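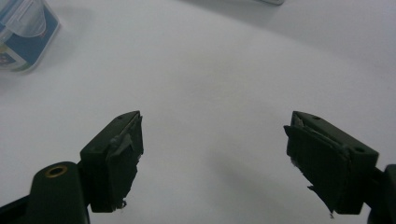 Figure 4. Jaws open over the white table, with worn pads on both fingers.

Section 3: Pads, opening check and your first recordings

By now you should have the gripper charged, the Thevar recorder running on your laptop and a clear bit of table. If you skipped the charging section, go back and do it, I'll wait. This section covers the bit people most like to rush: looking at the pads, setting the jaw opening, and making the short recordings that tell us whether your kit is fit for the study.

A quick word on what we're doing with all this. In the Plovus study we want to know how far a learned grasp survives as the finger pads get older. You squeeze and lift things with the hand-held gripper, the recorder saves what the camera saw and how wide the jaws were, and later a robot arm at our Tretomside lab tries the same jobs using a policy trained on your recordings. My part is the pad wear, so I care about torn foam far more than is healthy (my family has stopped asking).

Pads like the ones in Figure 4 count as "heavy wear" in our scheme. Look at the inner faces of the fingers: there's a peeled flap high up on the left one, a layer coming away near the top of the right one, and pale frayed bits down at the bottom of both. If yours look like that, please don't throw them out! Heavy wear is one of our test groups and we never have enough of it.

3.1 Grading the pads

1. Open the jaws all the way and put the gripper down on its side, well lit.

2. Look at each inner face in turn. Go by the worse of the two pads. A kit with one tidy pad and one ragged pad is graded as ragged.

3. Pick a grade:
Light: surface dull, edges still whole.
Middling: nicks or small tears along the edges, nothing lifting.
Heavy: any flap, peeled layer or hanging strip.

4. Type the grade into the Pad box in Thevar before you record anything. You can't add it afterwards without writing to me, and I'm slow in July.

Note: dirt isn't wear. If you can't tell which you've got, wipe the pad with a dry cloth and look again. I was caught out by this in the pilot and had to regrade a whole box of kits.

Caution: don't trim loose strips and don't glue flaps back down. I know it's tempting. A glued flap is stiffer than a fresh pad, and the recordings come out looking like a grade that doesn't exist. If a strip falls off by itself, carry on, but start a new session and put "strip lost" in the remarks.

3.2 Checking the opening

The recorder works out the jaw width from the camera picture, so it needs one good look at the fingers with nothing between them.

1. Hold the gripper over a plain, pale surface. A white table is ideal. Patterned tablecloths send the tracker off on little adventures of its own.

2. Leave the trigger alone so the jaws stay fully open.

3. Look at the preview in Thevar. You want both fingertips in view and clear table in the gap. Things further back on the table are fine, so you needn't clear away every pot and bottle.

4. Press Zero and keep still until the bar fills.

5. Squeeze the trigger until the pads meet, then let go. The width reading should drop and come back up smoothly. If it jumps, press Zero again.

6. Write down the fully open reading. On a healthy kit it will be close to the number on the card in your box (mine says 965, in the recorder's own units, so don't go hunting for a ruler).

Note: heavy pads often won't close flat. A lifted flap gets pinched before the rest of the foam touches, so the closed reading stays a little high. Leave it as it is. We correct for it later, and the correction only works if you haven't fiddled.

Caution: soft shadows under the fingers do no harm, but a hard lamp off to one side can give you a dark edge that the tracker takes for a third finger. Move the lamp or draw a curtain.

3.3 The warm-up recordings

You'll make two warm-up recordings before the real ones. They're short and nobody is marking your technique.

1. Take the Sikden block out of the kit and stand it on the table in front of you.

2. Press Record, count to 3 in your head, then bring the open jaws down either side of the block.

3. Close, lift it to elbow height, hold, lower it, open. Try to let go of the block properly before you pull away. Loose bits of pad like to cling, and a block that tips as you leave spoils the end of the recording.

4. Press Stop.

5. Do the same again, coming in from the other side.

6. Play both back. If you can see the pads touch the block in each one, you're done. If your own sleeve is in the way, roll it up and repeat.

Note: dropped it? Good, keep the recording and tick Dropped. I mean it. In the pilot I'd asked people to redo their drops, which left us with a lovely set of data in which old pads never slipped. The arm, trained on that, went at everything with the same light squeeze and let go of a fair bit of it. Once we put the drops back in, it learned to close harder before lifting when the pads were ragged. I still don't have a full account of why it also slowed down on the way up, so if you notice yourself doing that, say so in the remarks.

3.4 If something looks wrong

Width reading frozen: close Thevar, unplug the cable at the laptop end, plug it back in and start from 3.2.

One finger missing from the preview: check the screws at the base of that finger. If it wobbles, tighten gently by hand and zero again.

Pad coming away altogether: stop there. Put the pad in the small bag, label it left or right as seen in the preview, and request a spare set through the kit page. Don't swap one pad only. A new pad facing an old one is no use to either group.

Once both warm-ups play back cleanly, leave the gripper switched on and go to Section 4, which starts with the cup task.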